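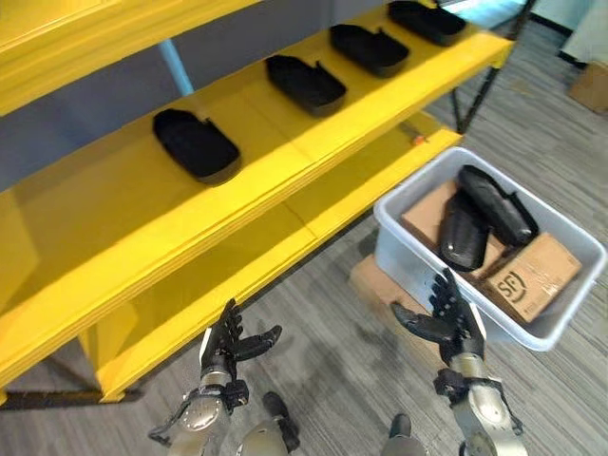

O adestramento de cães de companhia e a falta de critério escrito

Quem contrata aulas de obediência para um cão recebe, na maior parte dos casos, um certificado de frequência. O documento atesta que o animal compareceu a um certo número de sessões. Não informa que comportamentos executa, a que distância do condutor, com que nível de distração e com que taxa de acerto. Defendo que esse certificado deveria ser abandonado e substituído por uma ficha de desempenho, ainda que isso desagrade a parte da clientela.

O problema é de medição. Um cão que senta ao primeiro comando na sala de aula pode precisar de quatro repetições na calçada. O tutor diz que o cão "sabe sentar". O instrutor também diz. Os dois usam a mesma palavra para comportamentos diferentes, e a divergência só aparece quando o cão se solta perto de uma avenida.

No centro Gralard, onde acompanhei turmas em agosto, o curso básico tem sete sessões. A instrutora responsável, Huguette Girard, mantém para cada animal uma planilha com 100 tentativas por comando, distribuídas ao longo do curso e registradas com local, distância e distração presente. Um dos cães da turma, um mestiço de porte médio, terminou com 47 acertos no "fica" e foi reprovado nesse item. O tutor reclamou. Pelo sistema de frequência, o mesmo cão teria saído com diploma.

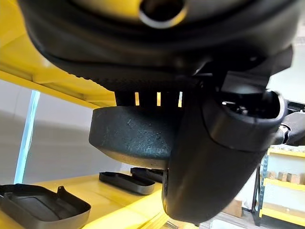

A objeção habitual é a de que o registro toma tempo e transforma a aula em burocracia. Toma tempo, de fato: anotar cada tentativa obriga a pausas, e uma turma com seis cães não avança no mesmo ritmo. Mas as pausas têm utilidade própria. O intervalo entre repetições reduz a fadiga do animal e impede que o tutor encadeie comandos sem esperar resposta, erro que responde por boa parte das falhas de iniciantes.

Há uma segunda objeção, mais séria. Taxas de acerto obtidas com reforço alimentar contínuo não preveem o comportamento sem petisco no bolso. Concordo. A ficha precisa registrar o esquema de reforço em uso, e a avaliação final deveria ser feita com reforço intermitente — condição que a planilha do Gralard ainda não separa. Enquanto essa coluna não existir, os números de lá valem para comparar sessões do mesmo cão e pouco mais.

Quanto ao tutor, a ficha lhe dá uma informação que ele pode usar. Se o "vem" funciona a cinco metros e falha a vinte, a guia longa continua necessária no parque — e a decisão de soltar o cão deixa de depender de impressão. Escolas que cobram pelo curso completo deveriam entregar essa folha junto com o recibo, com os itens reprovados à vista e a data prevista para nova avaliação.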